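Ralura Project – Gallery
Home / Results / Gallery / Notes

Pictures and remarks from a study in how much a pair of foam pads can teach

The short version of our result is that a person carrying a gripper around a table by hand makes a better teacher than a person steering a robot arm from a chair. The long version is a paper with eleven plots in it. This page is for people who scrolled past the plots, and we count several of our own co-authors among them.

We collected 355 demonstrations with hand-held grippers over one very long July. Intan Kwok designed the fingers, Endang Tjoa ran the collection, Ilham Manurung trained the policies, and Melur Tuhumury asked at every meeting what exactly we meant by "success." She is thanked in the paper at a length that reflects how often she was right.

The gallery is small. Most of what a camera on a gripper sees is table, and we have been selective on your behalf. The remarks cover what we did and what we would do differently, in the order we would tell it if you bought us lunch.

The task

Reach a bowl, take it by the rim, lift it, put it down somewhere else. Marlina Halim wrote the protocol, and it fits on one side of paper. It used to fit on a sticky note, before we discovered that "somewhere else" means a different thing to every person who reads it. One demonstrator moved the bowl by the width of a thumb and considered the matter closed. Another carried it to the next room.

We chose bowls because they looked easy. They are round, so there is no wrong side to approach from, and this sounds like a gift until you have a policy that cannot make up its mind between two equally good sides and goes boldly for the middle. Polished steel makes it worse. The inside of a shiny bowl reflects whatever is over it, so the thing the policy is supposed to be looking at keeps changing its appearance as you approach.
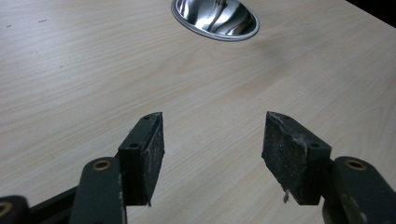
Fingers open, steel bowl still out of reach. The pads have seen some living.

Reviewer 2 asked whether the condition of the foam was "controlled for." It was, in the sense that we kept using it. Foam picks up lint and dust, the surface roughens, and a worn pad does not look like a fresh one to a network that has been staring at fresh ones. Intan's view was that we should change pads on a schedule. Endang's view was that Intan was welcome to come and change them. The compromise was to record which pads were on for which session and to let the training set contain the full range, from showroom to sofa.

This turned out to be one of the more useful things we did. Policies trained only on sessions with new pads did noticeably worse when tested with old ones, and the policies trained on the mixture did not seem to care. We would love to say we planned it. The methods section is phrased so that we don't quite have to.

The two baselines

Urken is the teleoperated baseline: same task, same table, a person with a controller in each hand and an expression of deep regret. Good operators got through 10 clean demonstrations in the time a newcomer with the hand-held gripper got through 51. The teleoperated ones were tidier. They were also slow and very careful, and the policy learned to be slow and very careful, hovering over the bowl like someone who has forgotten why they came into the kitchen.

Gornanau is the scripted baseline, written by Ilham over a weekend he describes as restful. It finds the rim, computes a grasp and goes. It is excellent on matte bowls. On polished ones it will sometimes grasp a reflection with total confidence, closing on a patch of air and carrying that air gently to the goal. Our first version of the success detector scored this as a pass. See above under Melur.

The result

On bowls the policy had not met before, our method finished 80 percent of trials. Both baselines finished fewer, and the table in the paper tells you how many fewer in a font chosen for modesty. Nearly all of our failures happened in the last stretch, when the fingers are on either side of the rim and one of them is a little too high. The pad rides up, the bowl tips, and everybody in the lab looks round at the noise. A steel bowl on a wooden tabletop makes failure analysis very easy to do from the corridor.

We tried adding more demonstrations to fix this and it helped less than we hoped. What helped more was asking people to start from worse places: off to one side, too low, fingers half closed. Demonstrators hate doing this. They are proud of their approach by the second hour and do not wish to be recorded fumbling. Endang ended up calling these sessions "advanced," and sign-ups improved.

Things we would change

The bushings are fine and we would keep them. The pads should be a slip-on part with a number printed on the back, so that the question of which pair was on can be settled without reading Endang's handwriting. The protocol should say how far to move the bowl.

We would also vary the table. Ours is pale wood, and the policy grew fond of it. Moved to the dark bench in the Sutanto room, it reached perfectly well but took its time about starting, and on two runs it did nothing at all until somebody laid a sheet of light cardboard under the bowl. We have a paragraph on this in the limitations section. Ilham wanted to call it "surface preference." Marlina wanted to call it a bug. It appears as "sensitivity to background," and both of them are still unhappy.

Files and contact

Finger drawings, the protocol (current version, with distances) and the session log are on the Notes page. The log includes pad changes from the second week onward. For the first week, write to Endang – allow time for him to find the notebook.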